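Bence Major keeps his screwdrivers in a coffee can and his screws in egg cartons, one cup per size. He has been taking old desktop computers apart since he was nine, and he still talks about them the way other people talk about dogs they've met. When I told him I had never looked inside one, he cleared a spot on the bench for me right away.

Major started Grostari as a Saturday repair table and now runs it full time with a partner shop, Plavico, which handles the monitors and printers. Between June and now, 200 towers have come through the door, most of them from offices that were getting rid of everything at once.

"People think they're all the same gray box," he says. "Then you take the side off and wow, every one of them has its own personality! Somebody had to decide where each cable goes."
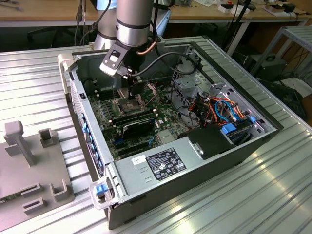
Plavico annex, Grostari workshop, October 26, 2021

With the tower on its side and the panel off, it's much easier to follow him than I expected. He starts with the processor socket, with its metal frame and little lever, and moves on to the memory modules next to it. Memory is his favorite thing to show beginners.

"You push down, it clicks, you're an engineer," he says, laughing. "I've seen a kid do it and then walk around with both arms in the air."

I asked about all the blue bits: the latch at the corner, the tabs up the front, the clip down by the slots. Major lit up. He loves a color that tells your hands where to go.

"Somebody was thinking about the person who'd have to open this thing years later. I'd like to shake that person's hand."

He is less fond of the cables. The orange bundle near the drive cage is twisted together with the blue SATA ones, and he could spend an entire lunch on how he would have run them (flat, along the edge, tied in two places). The power supply he leaves closed, always, and he tells every visitor to do the same.

A cleaned-up tower from Grostari sells for 21 dollars without a drive. Schools pay 5. Major knows he could ask for more, and his partner brings it up often, but he likes seeing them leave.

"The best part is when one comes back," he says. "They want more memory, or they want to know what that other slot is for. So I hand them the screwdriver and we open it up again."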